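3.2 Incident reports and disclosure lag

Coding of the ministry statements followed Ķēniņš (in press), with small changes. Unit of analysis = one public statement on one foreign vessel or aircraft. Press conference transcripts, written releases, answers to parliament. Wire stories were left out unless they quoted a named official directly. 748 statements in the raw set, 456 left after duplicates and routine exercise notices were dropped. Most of the dropped ones are translations of the same release.

Each statement got a code for attribution: named state, hinted state, or withheld. "Hinted" was the hard one. A minister who says he knows the owner but won't say is withheld in our scheme, even when every paper the next morning names the country. A minister who says "a neighbor with a large northern fleet" is hinted. Dace Ķēniņš coded the whole set, second coder took a subset, disagreements were talked through and settled one by one. The coding sheet is in the appendix.

Lag is measured from the first detection date given by the ministry itself to the date of the statement. Where the ministry gave only "several days ago" the case is marked open and kept out of the lag model, but it stays in the attribution model. 31 cases are like this. Dropping them altogether does not change the sign of anything in Table 2.

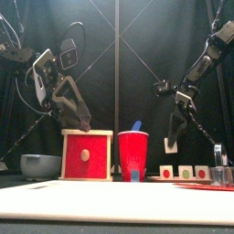 3.3 Withheld attribution as a signal

Main finding first. Withholding is not random and it is not only about protecting sensors. Submerged contacts are withheld far more often than surface ones, as expected, but within submerged contacts the split follows the diplomatic calendar. A summit or a trade round coming up, the name stays out. After it, the name comes back, sometimes for the same kind of contact in the same strait.

The sensor argument (Brindon, Werkach) would predict a flat rate across the calendar. We don't see one. Hrnčiar's reading, that the silence is aimed at the other capital and the partial disclosure is aimed at voters at home, fits better. It also explains why the statements without a name tend to be longer and angrier in tone than those with one. Something has to fill the space.

One caution. Ministries differ in who is allowed to speak. Where the navy briefs on its own, names come out early and are then walked back by the civillian side. We code the first statement only, so some of these look more open than the goverment as a whole was.

Figure 3. Tabletop setup, wrist camera view.

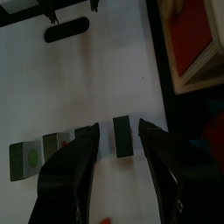

3.4 Robustness

Reran with the Nunel port-call list as a control for regional traffic. Same direction, wider intervals. Removing October, when the yearly exercises bunch up, makes the calendar effect slightly stronger. Splitting by ruling party does nothing useful, cells too small.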